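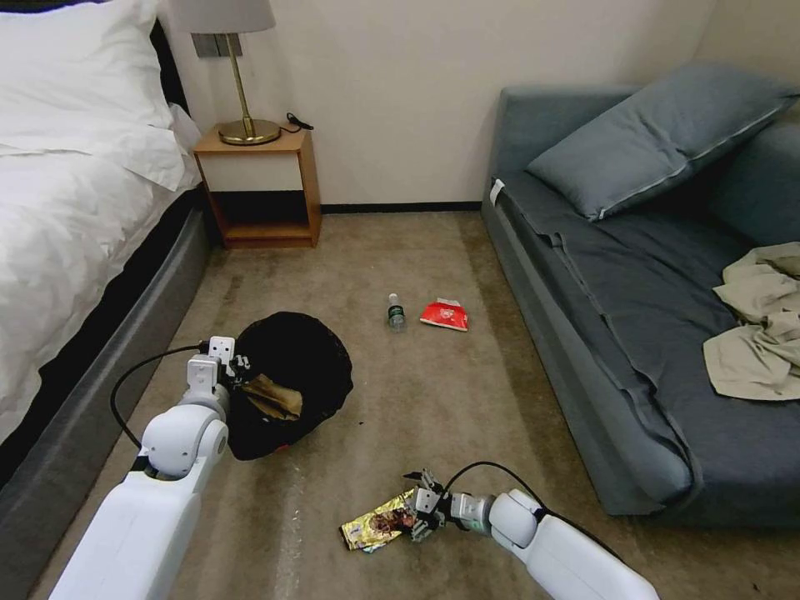
Litter task, bedroom layout, head view. Right arm at the gold wrapper.

Zetirdale Robotics Club forum > Team projects > Nanayakkara Cup, tidy-up task

slipring_42
Student, second year
Policy stalls on wrappers. Looking for opinions before we lock the dataset on Friday.

Setup: two arms, head camera, litter on carpet between the bed and the sofa bed, everything to go in the black bag on the left. Items are bottles, snack wrappers and paper. Recording is by teleoperation through the Dreltus rig, training is on Malow with default settings apart from a longer action chunk.

We have 2,463 demonstrations. The current policy was trained on a subset of 1,000, chosen by whoever had time to label. Item success over the last evaluation is 62 per cent. Bottles are fine in either pose. Paper is fine. Flat wrappers are where it goes wrong: the arm arrives above the item, hovers, closes on air and lifts. Sometimes it does this until the timeout.

I want to train on the full set. Half the team wants to throw demonstrations away instead. Arguments either way please.

tachogenerator
The half that wants to throw demonstrations away here. The early sessions have operators pausing above the wrapper while they judge depth. The policy copies the pause. More of the same data gives you a more confident pause.

slipring_42
The pauses are under a second in most of them. I have looked.

tachogenerator
You looked at the ones you recorded. Look at the first batch. Plot end effector speed against time and the dead stretch before contact is obvious.

coldsolder
Has anyone checked height at closure? If the fingers stop above the pile then no amount of filtering will fix it. Our carpet is soft and mottled and a flat wrapper gives you almost nothing in the head view to judge distance from. We had the same fault last year on the sock task and it was a calibration offset between the head camera and the right arm.

slipring_42
Calibration was redone before the evaluation. I will post the numbers.

coldsolder
Please post the residuals per arm, and not the average.

slipring_42
Another view of the same layout for reference.
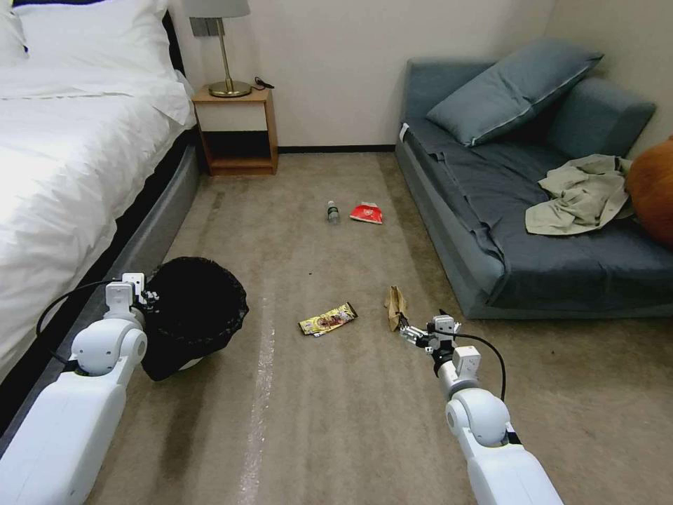
Same room. Yellow wrapper flat in the middle, brown paper bag by the right gripper.

slipring_42
The yellow wrapper is the type that fails. The brown bag stands up from the carpet and gives the fingers something to close round, and the policy picks that sort of item without trouble.

mu_static
Two remarks on that layout.

1. The bag and the wrapper are close together. If the policy prefers the easy item it will go for the paper first every time, and you will rarely see it reach a flat wrapper early in a run. How are you scoring order?

2. The bin is tucked in on the left, by the bed, and the left arm half hides it from the head camera. For anything picked up by the right arm you need a long carry or a handover. Which are you doing?

slipring_42
Order is not scored under the Cup rules, only items in the bag at the buzzer. Long carry, no handover. Handover was tried in December and dropped.

mu_static
Then log time per item as well. A success rate on its own hides the carries.

tachogenerator
I disagree about the bin. The judges place it and we don't get to choose. Training with it in an awkward spot is correct. What I would change is the wrappers. They should be flattened, crumpled and half folded in equal shares. At the moment people crumple them because it makes the session go faster.

coldsolder
Agreed on wrappers. I still don't agree on filtering by speed. Cutting slow approaches also cuts the careful ones, and those are the only demonstrations in which a flat wrapper is taken by its edge. Trim the pause out and keep the rest of the episode.

tachogenerator
Trimming leaves a jump in the observations.

coldsolder
A small one if the arm is stationary during the pause. It is stationary by definition.

tachogenerator
The cables still move. But fine, it is testable.

slipring_42
Plan as I understand it, correct me if wrong:
Run A, full set, untouched.
Run B, full set with stationary stretches trimmed.
Run C, existing subset plus new flat wrapper sessions only.
Same seed, same evaluation layouts, item type and time logged separately.

mu_static
Add the bottle pose to the log, upright or on its side. It costs one column.

slipring_42
Added. Residuals: right arm is worse than left, mostly in height. I am going to recalibrate before any of the runs.

coldsolder
Yes. Do that first and rerun the old policy on it before you train anything.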